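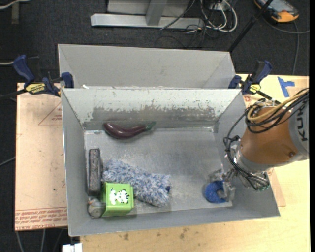
Jernex Publishes Its Setup and Care Routine for Bin-Picking Cells

DROSTTHORPE, December. Jernex, which builds and services small robot cells, has released the written routine its technicians use to set up and maintain a two-bin picking cell. The document runs to 22 pages and is free to download. It was prepared at the company's Drostthorpe workshop by service lead Agata Grasso and technician Dario Gatti.

The routine covers a tabletop cell with one arm, one finger gripper and two gray bins placed one behind the other. It begins with the bins. Each is set square to the arm base and held at the sides with bar clamps, pads against the bin corners. The clamps are tightened by hand and checked again after the first hour of running.

"Most of our callouts on these cells came down to a bin that had moved," said Grasso. "The arm was going where it had been taught to go. We now check the clamps before we open the controller."

A second section deals with cables and hoses. Technicians run the arm slowly through its full reach, watch the bundle at the wrist, and retie it if it pulls tight or hangs low enough to touch the bin rim. The same check is repeated every 8 weeks, along with the gripper linkages and fingertip screws.

Bin wear has its own page. Coating on the inside walls chips and scrapes where fingers and objects rub against it. Jernex does not treat this as a fault, but asks operators to note how far the worn band has spread and to swap the bin if an edge becomes sharp enough to catch a soft item.

The last section is a pick check with a mixed load. Operators put in items of different shapes and textures, such as a block, a box, a ring, a duster and a smooth piece of toy food, and run 16 picks. If more than two fail, the gripper is realigned and the check starts over.

Rizzi, a parts handling firm in Vurkirgate, tried an early draft on its own cells. "Our night shift could follow it without phoning anyone," said Carmela Vitale, maintenance supervisor at Rizzi. "We asked for larger type on the checklist and got it."

Jernex will add a section on gripper replacement next. Printed copies are available from the Drostthorpe workshop on request.

Press contact: Idun Hedlund, Jernex, Drostthorpe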